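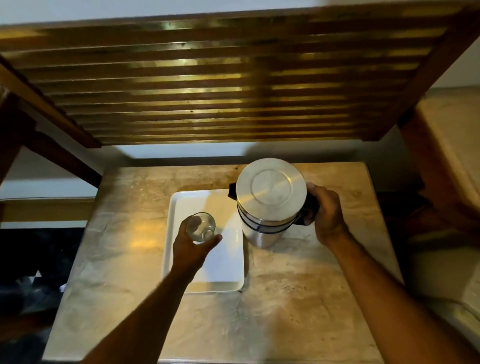 Florêncio Meireles wrote:

> Went to the Steltadon open day at Groltgate last month and came away impressed. They say Ene has now been trained on 4,000 kitchen tasks recorded from people doing them by hand, and the pouring demo went through without a spill while I stood there. I think we should ask for a trial slot before the December round closes. Did anyone else go? I'd like to hear a second opinion before I write to them.

I went, in the afternoon group, so you can have mine. I'm less keen.

First, the 4,000. I asked at the desk what counts as a task and got two different answers from two people. One of them said 2,636 were "clean" and the rest were kept for "variety." I'd want to know which number the model was trained on before we repeat either one to anybody. A person holding a glass over a tray with one hand and a pitcher handle with the other is a fine thing to record, but you can slice that up into one task or five depending on who is writing the brochure.

Second, the pouring. My group saw it too. Same tray, same spot on the counter, same pitcher for every run. When a woman near the front asked if she could slide the tray over a little, she was told they were "keeping to the schedule." Maybe they were. I'd still have liked to see it moved.

Third, clear glass. Anyone on this list who has worked with depth cameras knows what a clear glass on a shiny white tray does to them. I asked how Ene finds the rim and was told that Cosine handles it. Cosine is their planner, as far as I can tell from the handout, so that doesn't answer the question.

> They also said a full run takes 30 seconds, which seems fast enough for a break room.

It took 70 when I timed it, counting the reset. They didn't count the reset. Somebody has to put the glass back, and on the day that was a staff member.

I will say the arm was quieter than I expected, and the engineer on the second table was straight with me about dropped grasps. I wrote her answers down and can type them up if people want them.

I'm not against a trial – but I'd ask for three things in writing first:

- the task list, with their definition of a task
- results with the tray and pitcher moved between runs
- our own glasses, the scratched ones from the third floor

If they agree to that, I'll help set it up. Florêncio, could you hold the letter until the rest of the afternoon group has had a chance to reply? And does anyone have the second page of the handout? Mine was missing.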